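Re: [labware-l] Storing and laying out general glassware on a shared bench
Date: 2025-04-02

On the question of graduated beakers:

> We are rewriting the bench sheet for our teaching room and would like
> to see how others set out small glassware. At present everything goes
> back into one drawer. Last September we wrote off 41 beakers, nearly
> all with chipped rims. Is there any point in fixing positions on the
> bench, or should we simply buy thicker glass? We would also like
> views on whether people measure in beakers or only pour from them.

Thicker glass will reduce the chips but it won't deal with the drawer. Rims chip when they touch other rims, or when a clamp is put down among them. We stopped using drawers for anything with a spout and went over to a single row on the bench, with metal items kept apart from glass. Our stock list stands at 273 pieces for the whole room, of which only a handful are out at any one time.

The row runs along the middle of a long brown table. Small beakers start at the left. Nothing goes within a hand's width of the front edge, and the back edge is left for leads.
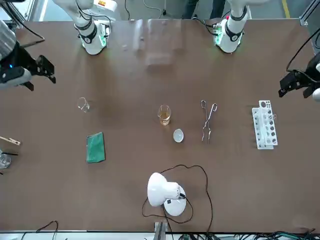 The drawback of a single row is length. A short bench will not take it, and people then start a second row in front of the first, so that they reach over glass to get at glass. If your benches are short, I would put out fewer pieces and accept more trips to the cupboard.

Our sheet has four headings, given below with the reasoning cut out. The numbering is ours and can be changed.

1. Tall and narrow pieces

Cylinders are the first thing to go over. Stand them upright only while they are wanted, and keep them clear of sleeves. A low beaker next to a cylinder is acceptable. Two cylinders side by side are not, as one will take the other with it. Between uses they lie in the padded tray in the cupboard. A folded cloth or pad stays on the bench for drips and is never used as a stand for glass.

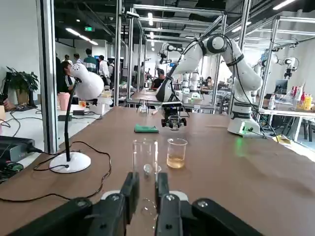 2. Racks and hand instruments

An empty rack stays out. It weighs very little, and students knock it along the bench without noticing, so ours has a fixed place and is returned there before tubes are put in. We use white plastic racks from Stisix. The older Grabner wire ones scratched the bench top and have been withdrawn.

Scissors and forceps lie flat beside the rack, with the finger loops towards the user. They do not stand in beakers. This was the rule that met the most resistance and, going by the breakage book, the one that saved the most rims.

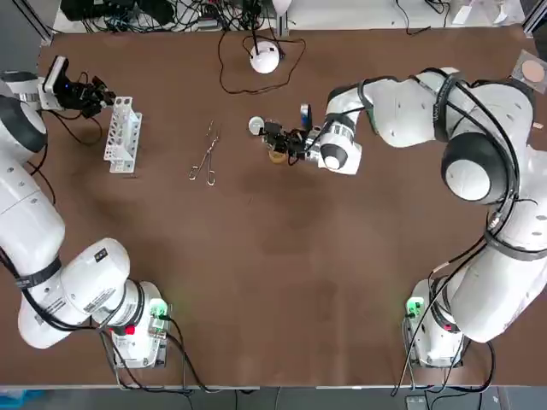
Instruments with long blades are counted back in at the end of the session. Short ones go into the same tray but are not counted. I am not convinced this distinction is worth keeping, and would be glad to hear from anyone who counts the lot.

3. Graduated beakers

To answer the second question in the quoted message: we pour from beakers and measure in cylinders. The printed scale on a beaker is a guide to filling. The sheet says to read it from the printed side, at eye level, with the beaker on the bench. Read through the back of the glass, the figures are reversed and it is easy to take the wrong line. A 400 ml beaker is the largest we leave out. Anything above that, up to the 2,000 ml size, lives on the bottom shelf of the cupboard and is carried with both hands.

Any beaker with liquid in it is placed further back than the empty ones. Shallow dishes sit to the right of it, and clamps and rods lie down, behind the glass.
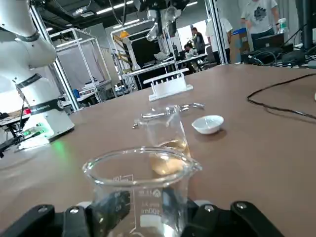

Lying a clamp down sounds trivial, but a rod propped against something will roll sooner or later. We tried foam rests from Buravent for this and gave them up, as they took on stains and had to be replaced too often.

4. Putting away

Glass first, then metal, then racks. Shelves are lined, and beakers are not nested unless there is paper between them. We label the shelf, since labels on the glass come off in washing. Fliron supply a shelf strip that takes a printed card, and 200 of them covered both rooms with a few left over.

I can send the sheet as plain text to anyone who wants it. It fits on two sides. The cupboard plan is a separate drawing and still shows the old shelf heights, so please measure your own before cutting any lining.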